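Oltik Handheld Gripper Set: Equipment and Budget Notes

Maintained by Zewditu Tamiru, Clasto, Flunddale site. Revised Fri 7 July.

Purpose

This file accompanies the Oltik tabletop recordings and sets out the equipment to be purchased before the October round. Recording is carried out at desks with handheld two-finger grippers.
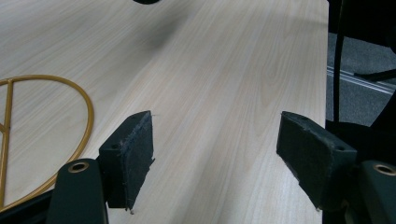 Finger pads are budgeted as consumables. The plan provides for 14 replacement pairs, and pads with frayed facings are to be exchanged before a new round begins. Finger arms are ordered separately — they are not covered by the pad allowance.

Budget

Handheld grippers, 6 units: $2,880
Replacement pads and spare arms: $700 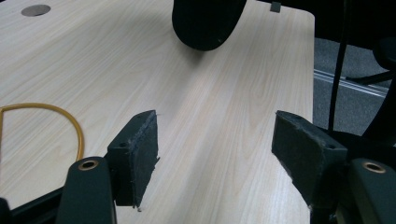
Shipping is charged to the site account. Quotations from Rawashdeh remain subject to written confirmation. Desks and chairs are existing stock and carry no cost under this plan.

Approval

Orders require the signature of Gebremedhin Worku. Questions on pad stock should be sent to Sieglinde Lammers.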